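Mar 6, 2026

I have now read three separate posts telling me that folding clothes "the right way" will change my life. My life has not changed. I do have a stack of folded clothes, though, so let me go over which parts of the advice I believe.

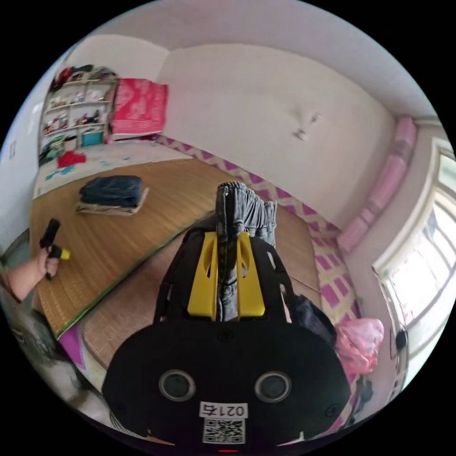
## Folding on the bed

The advice is always to use a clean, hard table. Who has one of those free? I fold on the bed, on top of the woven mat, and I still think the mat beats a comforter. It's flat and it doesn't swallow socks. A blogger at Clirnmont says a soft surface "adds creases." I tried the same shirt both ways and couldn't tell them apart, and neither could my sister.

## Denim

Denim is where the clever methods fall down for me. The file fold, where everything is supposed to stand up by itself, works on thin T-shirts and maybe leggings. Gray denim, in my experience, stands for as long as you're looking at it. I fold it in half lengthwise, then in thirds, and lay it flat. Alžběta Říha wrote in the comments last July that I should roll it. I rolled it. It takes up the same space and comes undone when you pull out the one next to it.

## Stacks

Navy goes on top of beige in my stack. There's no system there, it's the order I picked things up in. Color sorting looks great in a catalog, but I wear the dark stuff most and I'd be wrecking the rainbow by breakfast.

## The shelves

The white cubbies are crammed, I know. The Beddoe people would sell me a set of 9 matching bins for this. I looked at the price, and I also looked at what's in there, and bins would only give the same junk a lid. What I probably need is to get rid of things, starting with whatever is bundled on top.

The quilt stays folded against the wall. I've been told to vacuum-bag it. The last bag I bought was full of air again in a week, so I'm not in a hurry.

Next up is the sheet with the teal spots, which means fitted corners, and I have my doubts about that video too.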